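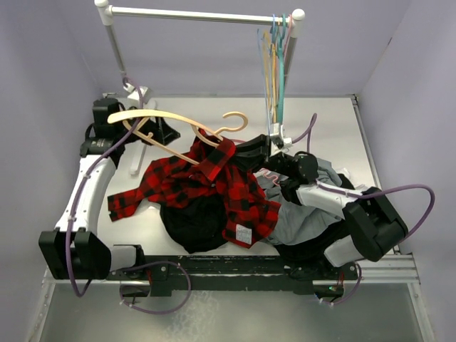
Hanging Shirts, Planned and Unplanned

Gallery notes from the Zerkau bench, May 2021

This page belongs to the software side of the two-arm garment work. The hardware has its own page and gets plenty of visitors. What we wanted to find out over the spring was which parts of the stack do the work and which parts just look good in a slide. I came in doubting most of it, and I still doubt a fair amount.

The task in one line: take a shirt out of a pile, get a hanger inside the collar, put it on the rod. Three programs share the job. Vumlow finds cloth and hangers in the camera views. Doherty plans the motion for both arms. Elley sits on top and decides which step comes next.

Perception

Plaid was supposed to be the easy case, with all that contrast. Vumlow does like it, but it likes the squares more than the shirt. A fold in a red and black check gives you a lot of confident edges that mean nothing. The collar score goes up when the collar is lifted, and it also goes up for a good crease in a sleeve.

Black clothes under a patterned shirt are the opposite problem. The outline of the top garment comes out fine and the one beneath it merges into a single dark blob. We label those by hand and try not to quote the numbers.

Our label set stands at 3,043 views. It sounds like a lot until you sort out the near-duplicates, and we have not finished doing that.

Planning

Doherty treats a hanger as a rigid body, and that part holds up. It treats the shirt as a soft box around the collar, and that part is a polite guess. With one gripper at the collar and the other under the shoulder of the hanger, the two arms are joined by something the planner has no model of.

The time limit per plan is 300 milliseconds. In April we tried doubling it and saw smoother paths and the same mistakes. I would take an uglier path that starts from the right place.

Hangers bunched at one end of the rod are still in the collision model as one solid block. Crude, but it has caused less trouble than the version that tried to tell them apart.

Sequencing

Elley has 194 hand-written rules for when to retry, regrip or give up. The proposal is to replace them with a learned policy. Maybe. The rules are ugly, but when one fires I can read which one it was – and so far the learned version gives me a number between zero and one.

Version 2 of the log viewer lines up Vumlow's collar score with the gripper commands on one time axis. It is the least exciting piece of software on this page and the one I open every morning. Export to plain text is still broken.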